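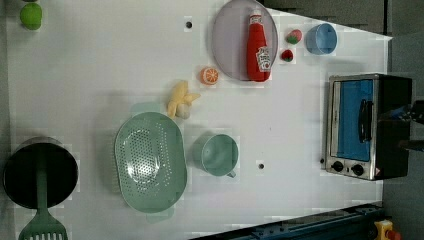
Plesgate, 9 September 2019

By Manon Sandhu

I have wanted a decent digital micrometer on my own bench for years, and for years I kept borrowing. The Jurberg Stulley finally ended that. It has been in daily use here for seven weeks, it has been dropped (onto a rubber mat, thank goodness), and I like it even more than I did on the day I opened the case.

The Stulley is an outside micrometer with a digital readout, carbide faces and a ratchet thimble. Nothing unusual there. What Jurberg has done is get the small stuff right, starting with the spindle, which travels so smoothly that the first afternoon I mostly just ran it in and out while I was on the phone. There's no gritty spot and no place where the feel changes as you close down. My old mechanical one had a stiff patch right where I needed it most, and I'd trained my thumb to push through it, so I've had to unlearn that.

The display is big, and the digits have real contrast even under the awful tube lights in our back shop. You get a zero button, a units button and a hold button, and that's it. The hold button is on the left, where my thumb lands naturally. If you're left-handed you will probably curse it.

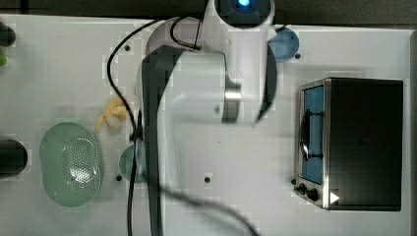
Then there's repeatability, the part I care about most. I put a gauge block on the bench, let it and the micrometer sit together overnight so they'd be at the same temperature, and took 100 readings the next morning, opening the jaws fully between each. Every reading fell within 2 microns of the others, and most of them were identical. I did it with the ratchet and with normal shop handling, no gloves. For an instrument in this price range I think that's terrific, and I'd have been happy with a good deal less!

Dwight Tremblay, who taught me how to measure things in the first place, always had us hold a micrometer by the insulated pad and put it down between readings, so your hand doesn't warm the body. The Stulley's pad is thick enough that you can be a little lazy about this. I held it bare-handed through a long batch of shafts and went back to the block afterward expecting to see some drift. There wasn't any I could detect.

Battery life has been fine so far. It takes a common coin cell, and there are two spares tucked under the foam in the case, which I only found by accident because the manual doesn't mention them. The door needs a coin to open it. I'd have preferred a proper screw, but it seals well and the coolant mist hasn't gotten in.
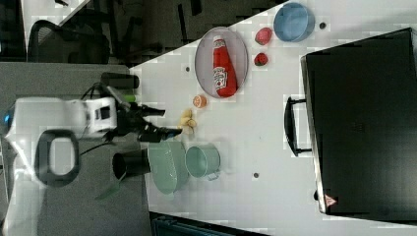 The zero setting survives being switched off, too. I know that sounds like a low bar, but the Tsuchiya I borrowed all spring forgets its zero whenever it naps, and you don't always notice until you've written down a column of nonsense. With the Stulley I still check zero every morning out of habit. It has needed resetting only after I cleaned the faces.

Speaking of cleaning, close the jaws gently on a slip of plain paper and pull it through. It works better than the cloth in the kit, which sheds lint.

Now the gripes. The case latch is flimsy and mine already pops open if I carry it by the wrong end. The data port is under a rubber flap that has to come all the way off, and the flap is tiny, and it's black, and my floor is dark. Guess how that went. Jurberg did mail me a new one for free, and quickly, but a little tether would have solved it. The cable itself is sold separately, and I haven't bought it yet — I still like writing numbers in a notebook.
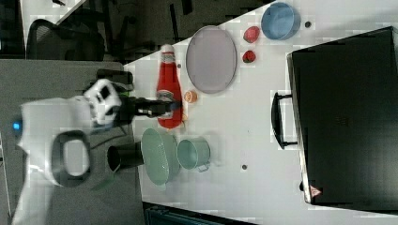

Who should get one

If you turn or grind parts at home and you've been making do with calipers, get this and enjoy the difference. The first time you measure a bearing seat and trust the last digit is a lovely feeling. It would also suit a school lab, where the big display helps a lot when several people are leaning in to read it.

If you already own a good micrometer with a recent calibration certificate, I don't think the Stulley will measure any better for you. It might be nicer to hold. Mine came with an inspection sheet in the box, but that isn't the same as a certificate you can show a customer, so ask about that before you order if your work depends on it.

I'm keeping mine, and I've already asked about the next size up. Jurberg says it's coming but won't give me a date.

2 comments

Recent reviews
Tsuchiya dial indicator, after a long spring
A granite surface plate for a small bench
Thread gauges worth keeping
Shop thermometers compared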